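Meeting Room Questions -- Mellum, Second Floor

How do I book the small room?
Write your name and the hours on the sheet by the door, or ask Geeta Maurya at the front desk. Bookings run up to 4 hours. If you need longer, ask Geeta first.

Can I move the chairs?
Yes. Please lift them when you can. Dragging a chair base over the carpet pulls at the weave, and we have already had one patch redone.

What are the wooden trays for?
They hold pens, cables, adapters and other small items that would otherwise end up all over the room. There are 3 of them. You can put a tray on the floor next to you while you work, but keep it clear of the walkway.
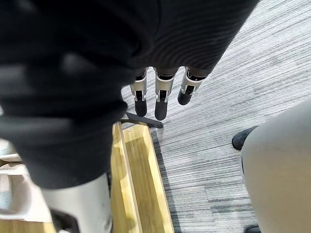
Light wood tray on the gray carpet, by a chair leg.

Where does the tray go when I'm done?
Back on the shelf -- empty, please. Anything left in it goes to lost and found at the front desk and is kept for 17 days.

I spilled something on the carpet. What now?
Blot it with paper towels and call extension 908. Don't scrub, and don't use the spray from the kitchen. Dilek Canpolat will come and look at it.

Is the carpet vacuumed every day?
No, Tuesdays and Fridays only. If the room needs it sooner, the vacuum is in the hall closet and you are welcome to use it.

Can I take a tray to another room?
Yes, if you bring it back the same day. Leave a note on the shelf so the next group knows where it went.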